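Reducing Food Waste in a Shared Student Kitchen

Project report, second-year module in Household and Community Studies
Group members: Niloufar Ghorbani, Iddrisu Amoah, Deolinda Seixas
Supervisor: Clementina Magalhães

1. Background

Skotino House is a hall of residence with 78 residents and one large kitchen on each floor. Complaints about the fridges come up at most house meetings. Food is left until it goes off, shelves are full, and people buy things they already have. Our group wanted to find out what gets thrown away and whether small changes to the kitchen would make a difference.

We chose the second-floor kitchen, which is used by 18 people. All of them agreed to take part.

2. Method

The project ran for 30 days, ending in June. For the first half we changed nothing. Residents were asked to put spoiled or unwanted food in a separate lidded bin, and one of us weighed it every evening at nine. We wrote down the main types of food but did not try to work out who had thrown them away.

For the second half we made three changes. The top shelf of the larger fridge became a sharing shelf, where anyone could take anything. Date labels and a pen were hung on the fridge door. A list of what was in the shared cupboard (rice, oil, flour, spices) was pinned up by the light switch, and people crossed things off as they ran out.

At the end we interviewed 11 residents for a few minutes each.

3. Results

Bread and salad leaves were the most common items in the bin in both halves. Cooked rice and pasta came next, mostly in tubs with no date on them. There was very little meat or fish, and the residents we spoke to said they kept a closer eye on these because of the price.

The bin was lighter in the second half on most evenings. The difference was clearest for cooked leftovers. Bread hardly changed. Several people said a whole loaf was too much for one person and the freezer had no space for the rest.

The sharing shelf was used more than we expected for milk, eggs and half onions. It was used less for cooked food. One resident said she would not eat a stew if she did not know who had made it. The labels were popular for the first few days, then the pen went missing and had to be replaced twice. The cupboard list worked only when somebody kept it up to date.

4. Problems

Some food went into the ordinary bin by mistake, so our weights are too low. Two residents went home early, which also makes the second half look better than it was. The kitchen scales did not read small amounts well, and we rounded all the figures.

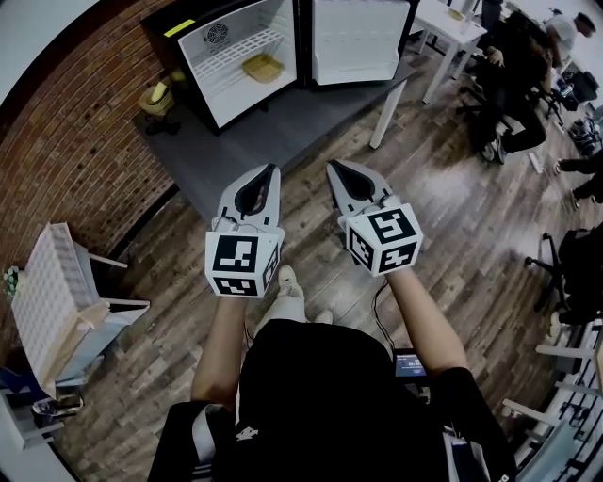

Fig. 1. Two hand-held grippers with marker cubes, held over a plank floor.

5. Recommendations

We suggest that the house keeps the sharing shelf and buys a second freezer, or clears the present one at the end of each term. Labels should stay, with the pen tied to the door. The list should be dropped unless one person per floor is willing to look after it.

A longer study should cover a full term and include the exam weeks, when people cook less.

Thanks to Costel Hodžić for lending us the scales and to everyone on the second floor.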